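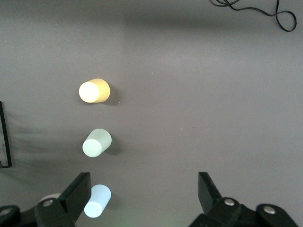 Yellow, green and blue cylinders on the gray top, all on their sides.

Small cylinders: storing by color, and keeping them from rolling

Forum: Workshop & Bench > Storage and Sorting

plumbline_259
I have a mixed batch of small colored cylinders that get used as counters and spacers on a gray bench top. The picture at the top of the thread shows one each of the yellow, green and blue. Two questions.

First, storage. At present they live in a single deep tub and have to be picked out by color every time. The total is 1024 pieces. I am considering a Lilero divided tray, but the compartments are wide and shallow and I suspect the pieces will migrate over the dividers when the drawer is pulled.

Second, rolling. Laid on their sides they travel with any slope in the bench. Is there a surface treatment that stops this and still lets them be picked up easily?

tern_and_co
Stand them on end. A cylinder on its flat face does not roll. Question two closed.

plumbline_259
They get tipped out of a cup during use. Standing each one up doubles the handling time. I need them to behave on their sides.

Roel Bakker
Check the bench first. Put a level across it in both directions and shim the legs until the bubble is centered. Much of what gets blamed on a slick surface is a bench that is out by a few millimeters end to end. A matte top like that should hold a light cylinder without any treatment if it is level.

For storage, skip the wide tray. Use narrow channels with an inside width 3 mm over the cylinder diameter. The pieces lie in line, you can see at once which color is low, and they cannot climb over each other. I cut mine from aluminum U-channel with a wooden stop glued in at each end.

ohmic
Disagree on channels for that quantity. With 1024 pieces you would need several meters of channel and most of it would be holding stock you never touch. Keep a short channel per color on the bench and put the remainder in lidded jars. Refill when a channel drops below half.

Roel Bakker
Agreed, I should have asked how many are in use at once. Short channels plus bulk jars is the better layout.

grayscale_moth
A separate point on color. Looking at the picture, the ends of all three are much paler than the sides. The yellow one's end is nearly cream, and the blue one's is close to white. If you sort by looking down into a cup, you are mostly seeing ends, and pale green and pale blue are going to be confused. Sort with the curved side facing you, or move the lamp.

tern_and_co
Or buy stronger colors. Pastel green next to pastel blue is a poor choice for anything that has to be sorted by eye.

plumbline_259
The colors are fixed. They match a set of printed charts that I am not going to redo. The point about the ends is fair, though. My miscounts are nearly all green for blue.

ohmic
What lamp are you using? With a cool white tube I lose the difference between those two almost completely. I changed to a Fakhoury desk lamp with a warmer bulb and a cloth diffuser and the errors went down. I did not keep figures.

grayscale_moth
A warm bulb will pull the yellow and the green closer together. You would be trading one confusion for another. Diffuse daylight from the side has worked better for me than any bulb.

ohmic
Yellow and green are far enough apart to survive it. Those two are not. We can leave it there.

dircombe_drawers
On the rolling: thin ribbed shelf liner, ribs running across the slope. I used the Itora one in my drawers at Dircombe. Cylinders seat between the ribs and stay put. Pick-up is unaffected if the ribs are low. Avoid the foam type – it grips well, but it sheds and marks pale plastic.

tern_and_co
Liner on a work surface is a nuisance for anything else you do there.

dircombe_drawers
Cut it to a mat and roll it up when you are done.

plumbline_259
Update. The bench was low at the left rear corner. Shimmed it this morning and the pieces now stay where they land on the bare top, so I have not bought liner. I sorted the tub under the window with the sides facing me: 298 blue, the rest still to do. Three channels are cut and the end stops are drying. The Lilero tray is going to hold screws.

Roel Bakker
Chamfer the channel ends before you glue anything else. The cut edge on U-channel is sharp enough to scratch the pieces on the way in.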